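Home | Products | Technical data | Newsroom | Contact

Search news Enter keyword Go

Leto introduces Cukov 255 barrier board for hot drinks cups

Water-based coating replaces polyethylene lining in single-wall paper cups

Leto has added a new grade to its range of coated boards for food service. Cukov 255 is a cupstock board with a water-based dispersion barrier on the inner face. It is intended for single-wall cups for coffee, tea and soup, and will be supplied in reels from January.

The grade number refers to the weight of the finished board, 255 grams per square metre including the coating. The barrier is applied in two passes on the board machine at the Menon mill. The first pass seals the fibre surface and the second provides resistance to liquid and allows the side seam to be heat sealed. No separate extrusion step is needed.

Most paper cups in current use are lined with a thin film of polyethylene. The film performs well but has to be separated from the fibre before the board can be pulped, and many paper mills are not equipped to do this. The dispersion barrier on Cukov 255 breaks into small particles in a standard pulper and is removed at the screening stage.

"Converters asked us for a board that runs on the machines they already have," said Manolis Pappas, product manager for cupstock at Leto. "The sealing window is narrower than with polyethylene, and operators will need to adjust air temperature and dwell time at the side seam. The tooling stays the same."

Trials were carried out with the cup maker Ullberg over 36 weeks. Cups were formed at up to 200 per minute on a single-lane machine. Samples were filled with coffee, left to stand and checked for leaks at the side seam and the base. Wicking at the cut edge was measured separately, as this is the usual point of failure in uncoated edges. Over the trial period the scrap rate fell to the level Ullberg records for its lined cups.

Thodoris Tsoukalas, technical manager at Leto, said that storage conditions matter more with the new grade. "Reels should be kept wrapped until use and brought to the temperature of the converting hall before they are opened. If the board dries out, the rim will crack when it is curled."

Cukov 255 is available in white, with the outer face either uncoated or clay coated for flexographic and offset printing. Reel widths are cut to order. A data sheet, sealing guide and sample reels can be requested from the Leto technical desk.

Related news
Menon mill completes rebuild of coating section
Sealing guide for dispersion boards updated
Leto publishes storage advice for cupstock reels
Ullberg orders second forming line

Note on cup dimensions: the sealing guide covers straight-sided and tapered single-wall cups, and settings for lids are given in a separate sheet. Rim stiffness is tested with the cup empty, and the result depends on both board weight and curl diameter. A white paper cup lying on its side, like the one on the dark brown round tabletop, has only its rim and base to hold its shape, so side load figures are listed apart from the upright ones.
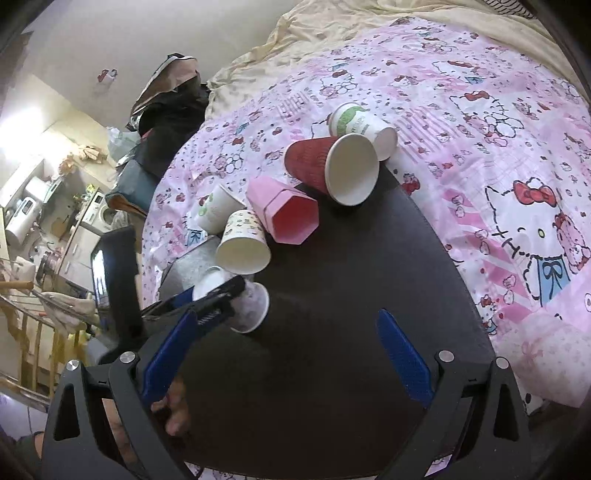
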